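Sunday at the Parkik open house

I got to Siscombe at 10 and went straight upstairs to hall 4, where Prerkex was showing how they write the rules for their household work. I figured rules would be the dull part of the day. Nope! They have 54 of them in a binder, and I ended up reading most of it standing up.

The one I liked best says you leave a room the way people really keep it – toothbrushes out, cloths piled up, all of it. Another says cables get routed away from where you stand, and both markers stay facing up and clean before you start.
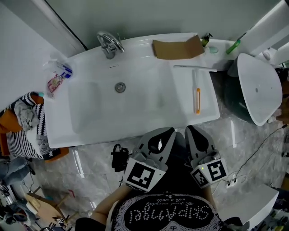 At the washbasin, a gripper in each hand.

I asked how long a bathroom takes and got a long answer about breaks (every 4 tasks, no exceptions). Then I missed the Chornovol talk because the line for coffee was terrible. The binder is for sale at the front desk, and I bought one.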